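**FREMANTLE, Western Australia, January** -- Pinby, maker of small radios for people who have run out of patience with large ones, has introduced the Tamayo, a portable kitchen radio with two knobs, one handle and a screen you can read without your glasses. It receives AM, FM and DAB+ broadcasts, plays audio over Bluetooth from whatever phone is closest, and switches on in less time than it takes to ask it to.

The Tamayo replaces the Wemov, which Pinby sold for six years and which many owners described in their emails as "good, except for the app." The Tamayo has no app. It doesn't want an account, a postcode or your date of birth. It has no opinion on what you might like to hear next.

"We put an app on the Wemov because everyone at the trade show had one," said Hjalti Overgaard, founder of Pinby. "Then we spent four years answering questions about the app. I learned a great deal about other people's routers."

**Two knobs, clearly labelled**

The left knob is for volume and the right knob is for stations. Pressing the left knob turns the radio off. Pressing the right knob saves the station you're listening to. Both knobs are machined aluminium with a ridged edge, and they turn far enough apart that a hand covered in flour can find one without bumping the other.

The radio stores 51 presets. Overgaard had asked for 50, and the engineering team at Pinby's audio supplier, Dolitz, delivered 51 on the grounds that the first slot in memory was going spare. Pinby has left it in. Owners who listen to three stations, as most do, can leave the other slots blank and will never be prompted to fill them.

Presets are shared between AM, FM and DAB+, so there's no need to remember which band the cricket is on. If a digital signal drops out and the same station is available on FM, the Tamayo switches across and shows a small "FM" in the corner of the screen. When the digital signal comes back it waits one minute before switching again. Early versions didn't wait, and the result was a bit like listening to the news through a revolving door.

**A speaker that knows its job**

Inside is a single full-range driver from Dolitz, tuned first for the human voice and second for everything else. Maximum output is 86 decibels at one metre, enough to be heard over a rangehood on its middle setting. On the rangehood's top setting, Pinby recommends turning down the rangehood.

There are two sound modes. "Talk" lifts the middle of the range and keeps the bass out of the way, so that presenters don't sound as though they're broadcasting from inside a wardrobe. "Music" puts the bass back. A third mode, called "Spatial" on the engineering drawings, was removed after a listening session at which seven people were asked to describe the difference and five asked whether it had been switched on yet.

The Tamayo is mono. Pinby is aware that stereo exists. Two Tamayos can be linked as a pair by holding down both right knobs at once, and they'll stay paired until somebody does the same thing again. 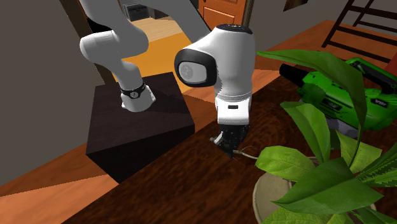
Finishes were the longest argument in the project and took up most of one winter. The Tamayo comes in three: a smooth white with a black band around the base, a plain grey, and a timber-look brown that Pinby calls Jarrah. All three have a matt coating that hides fingerprints, and the feet are clear silicone so they won't leave rings on a bench. A yellow version was made, photographed, admired by the sales department and then quietly put in a cupboard.

**Battery life, stated plainly**

A full charge gives 30 hours of FM listening at moderate volume. DAB+ uses more power, and on DAB+ alone the figure is lower by about a third. Bluetooth falls somewhere in between. Pinby has printed all of this on the outside of the box in ordinary type, over the objections of its packaging designer, who felt it spoiled the front.

The radio charges through a USB-C socket on the back. A cable is supplied. A wall plug is not, but any phone charger made in recent years will do the job. The battery sits behind a door held shut by two ordinary Phillips-head screws and can be replaced at home with no glue, heat gun or online video. Replacement batteries will be sold for as long as the radio is, and for eight years after that.

When the battery is nearly flat, the screen shows the word "Low." The Wemov used to play a descending chime at this point, usually at three in the morning. Owners wrote to us about the chime more than any other feature, and several enclosed drawings.

**The screen**

The display is a monochrome panel with large characters that show the station name and the time, and nothing else unless asked. Track titles and programme information appear if the right knob is pulled out gently and go away again when it's pushed in. The backlight dims after dark and can be turned off altogether for bedrooms. The clock sets itself from the DAB+ signal, daylight saving included. Listeners in Queensland, the Northern Territory and Western Australia may disregard that last part, as they do every year.

**Tested in real kitchens**

Before production, Pinby lent early units to households around Fremantle, Albany and Kalgoorlie and collected more than 1000 comment cards over a single autumn. The company read them all. A fair share concerned the handle, which was too thin, and has been made thicker. Others concerned the alarm, which was too cheerful, and has been made less so. One card said only "fine," and has been framed and hung over the kettle at head office.

Testers also asked for a proper headphone socket, and there is one, on the left side, in the old-fashioned 3.5 mm size. Plugging in headphones mutes the speaker. Pulling them out brings the speaker back at low volume, whatever the volume was before, a change requested by a shift worker in Albany and seconded by her household.

"You send a product out into the world and you hope people will love it," said Overgaard. "What they did was leave it next to the toaster and forget it was new. I've decided to take that as praise."

**What the Tamayo does not do**

To save time at the shop counter, Pinby has prepared the following list.

- It doesn't have a voice assistant and contains no microphone.
- It doesn't connect to wi-fi.
- It doesn't stream from subscription services, except by way of your phone over Bluetooth.
- It isn't waterproof. It will put up with splashes and steam. It should not be taken into the pool, and the handle is not an invitation.
- It can't be made to play the old Wemov chime. Two people have asked.

**Wemov owners**

Pinby will keep the Wemov app running for existing customers and will go on answering questions about it, including the ones about routers. The final update adds a single button, marked "Just be a radio," which turns off every connected feature at once. Beta users have so far pressed it and not been heard from again. Spare parts for the Wemov, including the knob that comes off, remain available from the Pinby workshop.

Owners who'd like to hand over a Wemov when buying a Tamayo can do so at any Pinby stockist and will get a discount on the new radio. Returned units are repaired and resold where possible, and stripped for parts where somebody has already had a go at them with a butter knife.

**Availability**

The Tamayo will go on sale through independent electrical and homewares stores across Australia from March, with New Zealand to follow once the second shipment has cleared. The white and grey finishes will arrive first. Jarrah will come a few weeks later, the coating being slower to cure than anyone had put in the schedule. Each radio comes with a USB-C cable, a three-year warranty and a printed manual of four pages, one of them blank for writing down stations.

**About Pinby**

Pinby designs radios and small audio equipment in Fremantle, in a former sail loft with excellent light and poor AM reception. The company was founded by Hjalti Overgaard after a clock radio he owned asked him to accept new terms and conditions.

**Media enquiries**

Review units are available in white on request. Please write to the press desk at Pinby, Fremantle, and mention which stations you receive at home. Reviewers are asked to return the radios when finished, and the two who still have a Wemov know who they are.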